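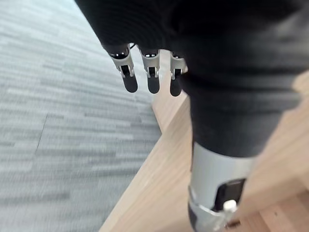 I bought the Mutiso hand plane kit in August, thinking I'd use it twice and lend it out forever. I was wrong! It's been on my bench nearly every weekend, and I've gone through a fair pile of pine with it.

The blade arrived sharper than I expected, but I still gave it a few passes on the 1000 grit side of the stone that comes in the box. Skip the 500 side unless you've hit a nail. The handle is a lovely fit for small hands, and the depth wheel turns smoothly with no slop in it. 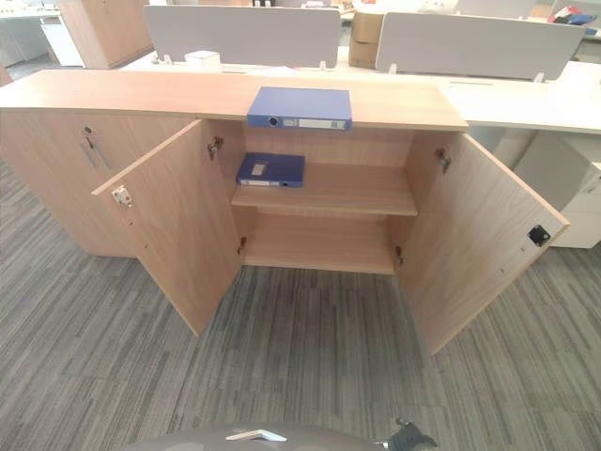
Low cabinet with its right-hand doors open.

Where it really shines is on a door that catches in humid weather – you take the thing off, make a few light strokes along the edge, and hang it again. Setting up takes me some 15 minutes, mostly fussing with the wheel. My only grumbles are the canvas roll (too short for the blade guard) and the instructions, printed in a grey so pale I had to take them out to the verandah.

We use Gander cookies to remember your preferences. Accept all | Manage settings
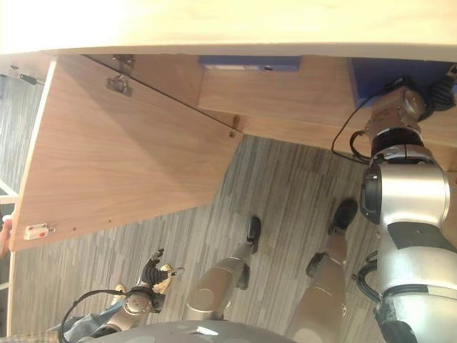
Sumeya Lemma wrote in to say she's had hers longer than I have and the wheel does stiffen up over winter. A drop of camellia oil on the thread sorted it, and she'd still pick it over her old Grikness.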